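看机器人学干活，我先看见了人手
分享 131 评论 11

上个月在Clorkomham参加了Andar的开放日，回来以后朋友都问我：机器人厉不厉害？会不会后空翻？我说没看见后空翻，我在一张桌子旁边站了快一下午，看人开盒子。

朋友们就很失望。可我真觉得这是全场最好看的东西！

先交代一下地方。会场是一栋老厂房，门楣上还刻着1844，里头早就翻新过了，冷气足得我一直后悔没带外套。一进门是大展区，Bruvar的搬运车来来回回跑，音乐很响，小朋友围了一圈，主持人拿着话筒喊“未来已来”。这种话我这几年听得耳朵起茧，转了一圈就往里走，本来是想找咖啡的（咖啡没找到，里面的饮水机倒是不错）。

结果走进了演示间。带我们这一组的是Nisreen Obeidat，说话很快，手势很多，有人问傻问题她也不嫌烦。我就是那个问傻问题的人。我问：机器人呢？她指指操作员手里的夹爪，说先得有人拿着它把活儿做一遍又一遍，记录下来，机器才有得学。

道理我以前在文章里读过，读的时候点点头就翻过去了。站在旁边看是另一回事。你平时开一个塑料收纳盒，手指一抠，盖子就开了，脑子都不用动。换成两只夹爪试试？哪只按住盒子，哪只去碰盒扣，从哪个角度伸过去，全得重新想。我看得手心发痒，恨不得替他们上。

后来真让我上了，体验时间是两分钟。我的成绩就不说了，反正盒子在桌上转了个圈，盖子没开。同组的Tiburcio Zamudio比我强一点，他修了半辈子钟表，上手前先把夹爪开合了好几下，找找感觉，然后才去碰盒子。我问他有什么心得，他说，跟镊子一样，别急。

回来的路上我一直在想这件事。现在一谈自动化，大家要么兴奋得不得了，要么怕得不得了，两边说的都是那个已经做好的机器，光溜溜地站在台上。可是那些动作从哪儿来的，很少有人提。至少在我那天看到的这间屋子里，是从人手里来的，一次一次，做得很慢，做的人还得很有耐心。
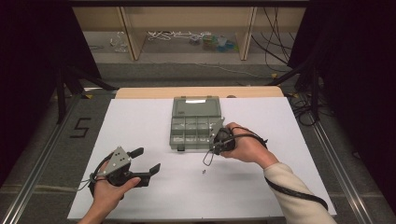 演示台上，双手各持一只夹爪，右边那只抵着收纳盒的右下角，盒盖还合着。

所以我对这类开放日有个意见，也算是给Andar提的：能不能把演示间搬到大厅去？搬运车当然热闹，可是观众看完只记得它会跑。让大家站到桌边看一会儿，再亲手试一回，回家以后聊机器人，说的话肯定不一样。我还希望介绍牌上写一写操作员的工作，他们怎么培训，一天做多久，累不累，报酬怎么算。这些我当天也问了，Nisreen说培训要看任务，别的她不负责，让我写邮件。邮件我写了，还在等回信。

也有人跟我抬杠，说教会了机器，这些人不就没活儿干了吗？我没有答案，也不太相信张口就有答案的人。Kulkarni那边的展位发了一本小册子，超过一半的篇幅在讲效率，讲人的只有一小段，我来回翻了两遍，还是不知道他们打算怎么办。这个问题值得在开放日上摆张桌子专门谈，别光塞在问答环节的最后。

听说11月还有一场，我已经报名了，这次带外套。Tiburcio也去，他说要再跟那个盒子较量一下。

评论 11 收藏 2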